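Tips page — band room, records, leads and so on

Updating this a bit at a time, most of it is stuff I got told off for not knowing. New bits 12 May 2026. Send more if you've got them.

LEADS
Over-under coiling. Learn it once, ten minutes with a cup of tea. Do not wrap round your elbow, it twists the core and you get crackle by August. Velcro tie on every lead, tie stays on the lead, not in your pocket. Coloured tape at both ends, same colour, so you can find the right plug behind the amp.

Crackly lead: wiggle one end, then the other. Whichever end crackles, unscrew the jack and look for the broken joint. Usually the earth. Cut back a bit, strip, tin, resolder. Slide the barrel back ON THE LEAD before you solder. I have forgotten this more often than not.

SCRATCHY VOLUME KNOBS
Contact cleaner, the sort with some lubricant in. Not WD40. Unplug first. Tiny squirt into the gap in the pot, turn it full sweep 37 times (Rupert's number, no idea, I do it anyway). Leave it an hour with the back off. If it still scratches the pot is worn, buy a new one and write down which wire went where before you touch anything.

DRUMS
Squeaky kick pedal — one drop of light oil on the hinge, wipe off the rest. Too much and it picks up fluff. Ringing snare: a square of kitchen roll and two strips of masking tape near the rim. Wing nuts go missing so keep spares in an old film tub taped inside the hardware case. Abílio uses a jam jar, his broke.

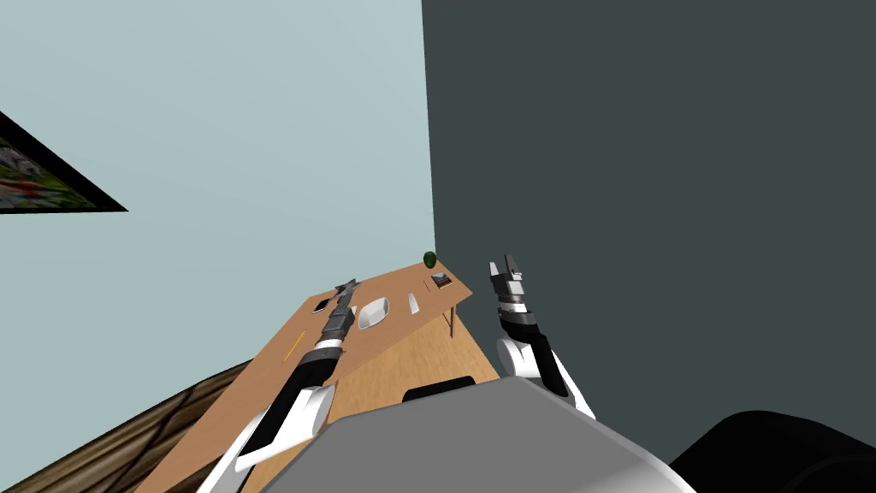

Cymbals, warm water and washing up liquid, soft cloth, go with the grooves. Dry straight away. Lemon juice works but takes the logo off, and then you can't sell it.

RECORDS
Stand them upright, not leaning, not in piles. Away from the radiator. Annelies lost half her seven inches to a sunny windowsill, they came out like crisps. For muck, a carbon fibre brush while it's spinning, then lift off towards the edge. For proper muck use distilled water with the tiniest drop of soap, keep it off the label, rinse with more distilled. Back in a new inner sleeve or you've wasted your time.

Price stickers: hairdryer on low, 9 seconds, peel slowly from a corner. Only on shiny sleeves. On matt card leave it be, you'll take the print of.

BADGES AND SHIRTS
Wash band shirts inside out, cold, hang up. Never iron over the print. Home screen printing: heat set it properly before first wash, Svenja didnt and the whole Tutitis run came out grey.

GUITAR STRINGS
Wipe down after playing, dry cloth, under the strings as well. Change one at a time if you've got a floating bridge. Snip the ends and bin them there and then, found one in my sock after the Kenddale gig. Old strings are good for cutting cheese apparently, not tried it.

Still to do: mic grilles, stopping the keyboard stand sliding, smelly gig bags. (Bicarb overnight, hoover out. There, that one's done.)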